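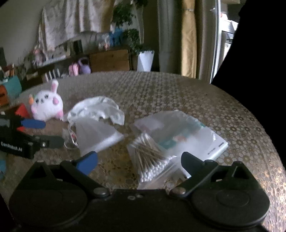 White plush with the carrot, on the patterned cloth.

Soft Toys on the Round Table: a small gallery

I was asked to write up the soft toy table for the Filar swap pages, and I should say up front that I don't share the general enthusiasm for it. The idea, as Ingrid Gallagher put it to me in April, is that people bring in plush toys their kids have outgrown, lay them out on a table, and go home with something different. Fine. My doubt is whether anybody goes home with fewer toys than they came with. I certainly didn't.

There is one picture on this page so far, at the top, and the notes for it are below. Nuria Palacios has promised more for the next update. She promised that last time, too.

The toy
Round, white with a faint pinkish-lilac tint, pink inside the ear, dark eyes. There was a long argument over what animal it is. The carrot by its face says rabbit, and I suspect the carrot is doing most of the work. Take it away and I think you'd get votes for a bear or a pig. Gus Kincaid says rabbit and won't discuss it. I've left the species blank on the list.

The carrot
Orange, with a bit of green. I have never trusted attached accessories on plush toys. They are the first thing a toddler gets hold of and the first thing to come off in the wash. Tug it before you take the toy home, and if it gives at all, put a few stitches in.

The feet
Pink against the white body, and I'll admit they're the best part. Pale toys are a poor choice for any child who eats jam, in my opinion. Wendell Haddad swears by a pillowcase, a cold wash and a night on the drying rack. I tried it on a gray elephant and got a lumpy gray elephant.

The tablecloth
Brown and gray, small flowers, repeated all the way over. Ingrid likes it because it hides crumbs. I'd say a table cover that hides crumbs is a problem when you're setting out things that end up in somebody's crib. It does make the white toy easy to spot, so I lost that argument.

The table itself
Round-edged. Toys roll, and the ball-shaped ones roll farthest. I asked for something with a lip on it and was told to put the round ones in the middle.

A few practical points, as people keep writing in. Swaps are one for one. Battery toys go to Sipho Maluleke first, who checks the compartments for leaks. Anything with a loose eye goes in the mending bag. The list now runs to 155 toys, of which 144 have found a new home, or so the sheet claims. I have seen the same giraffe come back under two different names, so make of that figure what you like.

Additions and corrections to Nuria, please, and put the list number in your message.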